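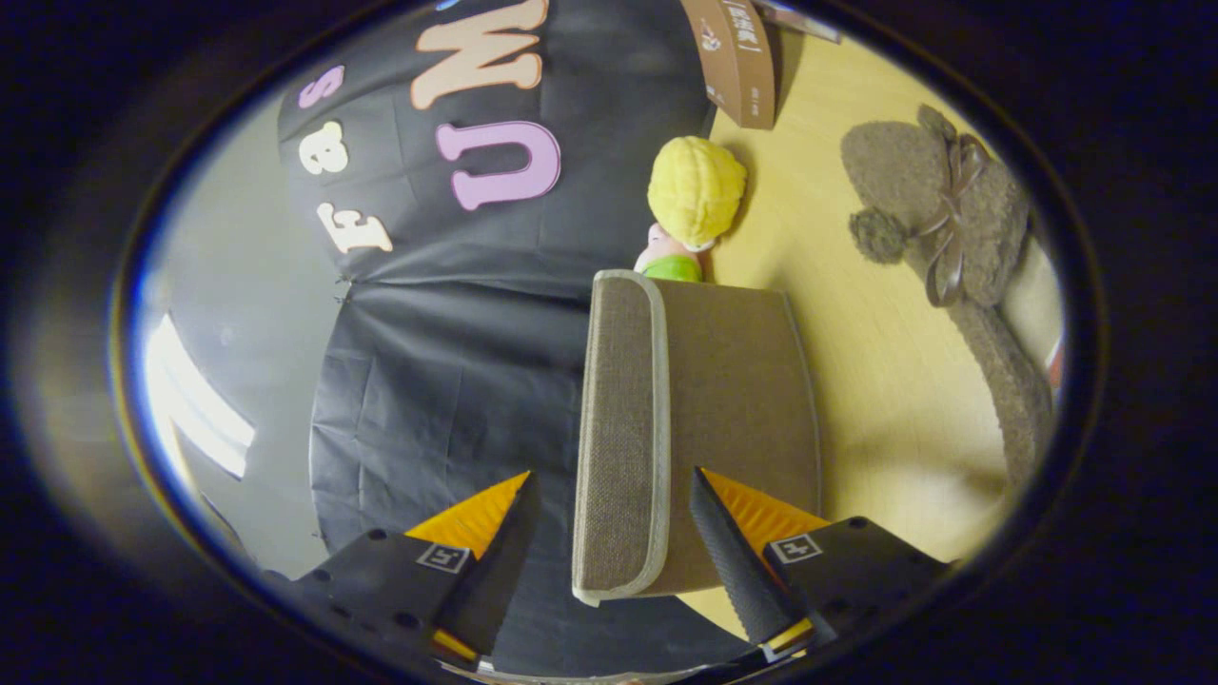
I have a soft spot for fabric-covered boxes, the linen-look kind with a bit of piping along the edge. They hold the small stuff that would otherwise live on the table forever, and they look nice enough to leave out on a shelf. The trouble is that they get grubby, and you can't throw one in the wash like a pillowcase (I tried, years ago, and ended up with a soggy lump of board and a very sad piece of cloth).

So this is what I do with mine, plus a few notes on sorting toys while I'm at it.

## Dusting woven fabric

A dry cloth just pushes the dust further into the weave. I use a clean, soft paintbrush, the wide kind, and work from the top down with the vacuum hose held close by. A lint roller is fine on the flat sides, but go easy near the piping – the sticky sheet can tug at the stitching if there's a loose thread.

If there *is* a loose thread, snip it. Don't pull!

## Spots and smudges

Mix 4 drops of dish soap into a cup of cool water and whip it up with a fork until you get foam. Then use only the foam. Dab it on with a white washcloth, wait a minute, dab it off with a barely damp one, and stand the box somewhere airy with the lid open. Test the bottom first, especially on browns and taupes, which like to dry with a ring around the spot. I learned that on my Bandance box, and it now lives with its bad side to the wall.

Crayon is a different story. Put a paper towel over the mark and a warm iron on top for 8 seconds, then move to a clean bit of paper and go again. Keep the iron well away from any glued edge.

## What goes in which box

- **Fabric boxes:** little figures, playing cards, hair clips, anything clean and light.
- **Cardboard boxes:** outgrown toys waiting to move on. I write the month on the flap, and whatever is still in there when September comes goes to the donation shelf at Brerkov.
- **Neither:** plush animals. They squash, they hog the space, and they come out with a permanent crease across the face. Mine sit in a row on top of the bookcase.

## When a corner goes soft

Cut a strip of cereal box, fold it lengthwise, and glue it into the inside corner with ordinary white glue. Two clothespins hold it while it dries overnight. I've rescued three lids this way, and the oldest one (a Castau, bought for 40 cents at a yard sale) has been opened and shut every day since.

For a frayed edge, a toothpick and a tiny dot of the same glue will do. Smooth it down in the direction of the weave and leave it alone until morning.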